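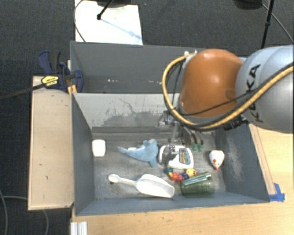 KUKA arm over the grey bins

Dondden ceasefire, month two: is anyone counting properly?

tekau_watcher
October
The monitors' bulletin is out. It gives 2,934 breaches since the truce began, and both sides have welcomed it as proof that the other one did it. Kirkix gets a single line, saying the situation is "calm with shelling".

oldmapcase
That total lumps everything together. A rifle shot at a goat and a night of mortars each count as one breach. I wouldn't read much into it.

saltmarsh70
Disagree. It's crude, but the method hasn't changed, so you can compare the weeks. The Daneshvar road went from 90 incidents to 70. I'd call that progress.

oldmapcase
Or the monitors stopped driving up the Daneshvar road. Page 5, the footnote: "access was limited". Lovely phrase.

saltmarsh70
Limited for two afternoons. You do this every time a figure goes down.

tekau_watcher
And you do the opposite, so between you we have a balanced news service.

ferrybell
Has the Tekau crossing reopened to lorries? The bulletin says yes, the ministry says shortly, and the haulage firms say ring back.

oldmapcase
Open mornings only, last I read. Buses first, then lorries if the officer with the stamp has turned up.

ferrybell
Thanks. Will ring back.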